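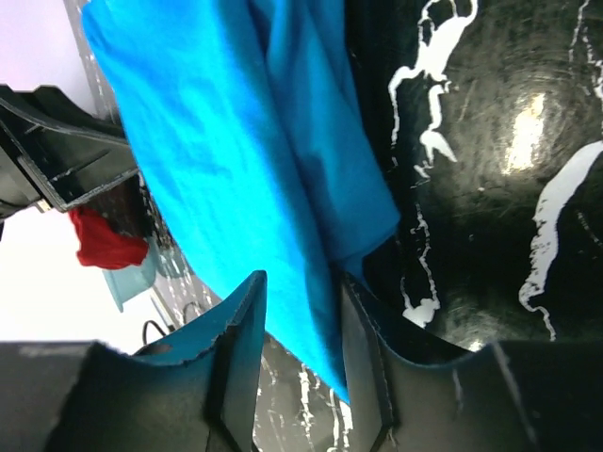
How long does it take a paving crew to trust machine control on the grader? On our sites it took 6 weeks, and the older hands got there before the younger ones did.

4.2 What the crews told us

I'll admit I went to Nultberg expecting grumbling. The firm had put GPS on two of its graders over the winter, and I've sat in enough site cabins to know how that usually goes down. What I got was a lot of tea and a lot of talk about stakes (the wooden sort, knocked in by hand, which everybody seemed to miss a bit!). The operators liked finishing a pass without climbing down to check the level. They were less keen on the morning set-up, when the base station had to be started and the site file loaded before any stone could be moved.

Plolville was another story. The job there was a 600 metre stretch of access road with tall trees down one side, and the signal dropped out most afternoons. One operator told me he simply switched over to manual and carried on by eye, and I watched him do it twice in July with no fuss at all. We had six interviews from that site, and every one of them brought up the trees.

 The Virnasdale interviews were done by phone, so I've kept them apart from the rest, and they come up again in Section 5 along with the training records from Dmytriv, where new starters spend their first fortnight with the surveyor before they go anywhere near a cab.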